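Dress shirt

A dress shirt, also called a button-up shirt, button-front shirt or, in British usage, simply a shirt, is a garment for the upper body with a collar, a full-length opening at the front that closes with buttons, and sleeves that usually end in cuffs. In American English the term covers most collared shirts worn with a suit or a necktie. In British English "dress shirt" more often means the formal white shirt worn with evening clothes.

Contents
History
Parts
Cloth and patterns
Care
Sizing
Regional manufacture
See also

History

For most of its history the shirt was an undergarment. Men in Europe wore a loose linen shirt next to the skin, and only the collar and cuffs showed when they were dressed. The shirt was pulled on over the head and was cut almost entirely from squares and rectangles, so that very little cloth was wasted. The same shirt was often slept in.

During the nineteenth century the cut became closer to the body. The shoulder yoke was shaped, and the tails were rounded. Detachable collars came into use in the 1820s and stayed common for about a hundred years. They could be starched stiff and washed separately from the shirt, which saved laundry. Shirts that opened all the way down the front were sold in the later part of the century, but the pullover form did not disappear from shops until well after the First World War.

Colored and striped shirts were at first linked with manual work or sport, and a white shirt was taken as a sign of office employment. This is the source of the term "white-collar." Soft attached collars spread in the 1920s and 1930s, and pale blue became the usual alternative to white for business wear.

Parts

The collar is made of two pieces, the stand (or band), which goes around the neck, and the leaf, which folds down over it. Most collars contain an interlining that keeps them in shape. It may be fused to the cloth with heat or left loose and held by stitching alone. Many collars also have pockets on the underside of the points for removable stays.

The yoke is the panel across the shoulders and upper back. A split yoke is made in two halves joined at the center, which lets the maker set the cloth at an angle. Below the yoke the back may be plain, or it may have a box pleat or a pair of side pleats to give room for movement.

The placket is the strip that carries the buttons or the buttonholes. In a standard placket the edge of the cloth is folded and stitched to form a raised band. In a French front the edge is folded inward and no outer line of stitching is visible. A fly front covers the buttons and is mostly used on evening shirts. Men's shirts traditionally button left over right and women's shirts right over left.

Cuffs are either barrel cuffs, which close with one or more buttons, or double cuffs, which are folded back and closed with cufflinks. The slit above the cuff is finished with its own small placket, often called the gauntlet, and this may have a button partway along.

The hem of a shirt meant to be tucked in is longer at the front and back than at the sides. Shirts meant to be worn loose are generally cut straight across or with a shallower curve.

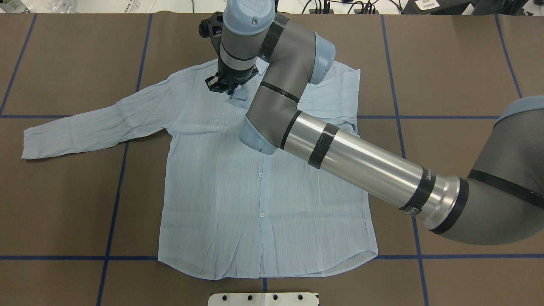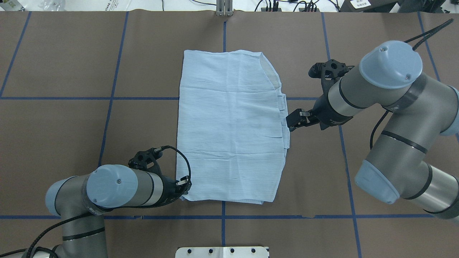

Cloth and patterns

Cotton is the most common fiber. Linen is used for summer shirts, and blends of cotton and polyester are widely sold for uniforms and low-cost office wear. The main weaves are as follows.

Poplin (broadcloth in the United States) is a plain weave with a smooth face and little weight. Oxford cloth is a basket weave, heavier and with a visible texture. Pinpoint uses the same weave with finer yarn. Twill has a diagonal rib and drapes more softly than poplin. End-on-end is a plain weave with a colored thread alternating with a white one, so that the cloth looks like a single shade from a distance.

Stripes are named by width. Hairline stripes are about as thick as one yarn. Pinstripes on shirting are narrow and closely set, Bengal stripes are wider, and butcher stripes are wider again. Checks include gingham, graph check and tattersall.

Care

Cotton shirts crease in washing and in storage. Creases come out most easily while the cloth is still slightly damp. The usual order of ironing is collar, yoke, cuffs, sleeves and then the body, although professional laundries press the body on a form and finish the collar and cuffs on a separate machine.

Wrinkle-resistant shirts are treated with a resin that links the cotton fibers. The finish reduces ironing but makes the cloth somewhat weaker and stiffer, and it wears off with repeated washing. Starch gives a crisp surface for a single wearing.

Shirts are stored on hangers or folded. For retail folding the shirt is buttoned and laid face down, the sides and sleeves are brought in over the back, and the tail is turned up - usually around a sheet of card.

Sizing

Men's dress shirts are sold in the United States by neck circumference and sleeve length, both in inches. Sleeve length is measured from the center of the back of the neck, over the shoulder, to the wrist. Casual shirts are sold in letter sizes, and these vary a good deal from one maker to another. Women's shirts generally follow dress sizes.

Regional manufacture

Shirtmaking was a major home industry before powered sewing machines were brought together in factories. In the town of Britumside the Pilkington works employed 463 people at its height, most of them women, and paid by the dozen. The local historian Denise Bickerstaff has traced 2347 entries in its wage books, including those of outworkers who stitched buttonholes at home. Collar work was the best paid. The works turned to school uniforms in its last years, and part of the building is now used for storage.

The Birura workshop, founded by the tailor Elibariki Nyamweya, began with 13 sewing machines and grew to 60. It makes short-sleeved cotton shirts and office uniforms.

See also

Blouse
Collar (clothing)
Cufflink
Polo shirt
Shirt stud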